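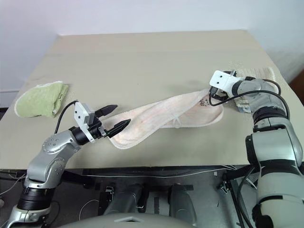 Ticket 2326: Velov reader app skips a chapter in the Ghauri thriller

Status: Closed
Product: Velov for tablet
Title affected: Villell, by Ziltari Press (second Ghauri novel)

Reported
Customer bought the ebook in September and got as far as the motel fire at the end of chapter 11. Tapping forward opened chapter 13, where Ghauri is already in the sheriff's cell with a broken wrist. Chapter 12 is in the contents list but tapping it does nothing. Customer first assumed it was a trick by the author and read on for 92 pages before checking a friend's paperback.

Step 1
Asked customer to remove the book from the device and download it again. No change.

Step 2
Opened the same file on our own tablet. Same fault. On the desktop reader chapter 12 opens normally, so the text is in the file.

Step 3
Checked the chapter list against the print edition. The file name for chapter 12 has a stray space at the end. The tablet app treats it as missing and moves on. The first Ghauri novel is fine.

Step 4
Sent details to Ziltari Press. They supplied a corrected file, which replaced the old one in the shop. Customer downloaded it and confirmed chapter 12 opens. Bookmarks after chapter 11 were lost and had to be set again by hand.

Note for anyone with the old copy: delete it before downloading. Syncing alone keeps the old file. App fault logged separately as ticket 2357.

Last updated: 22 December 2018

Comments (3)

Had this too. I thought the wrist was going to be explained in a flashback.

Deleting and downloading worked for me. Chapter 12 is the best one in the book so do go back for it.

Still skipping on my phone. Is the fix only for tablets?

Related tickets
Cover missing from library view
Large print setting resets after closing a book
Sample chapters will not delete
Series listed in the wrong order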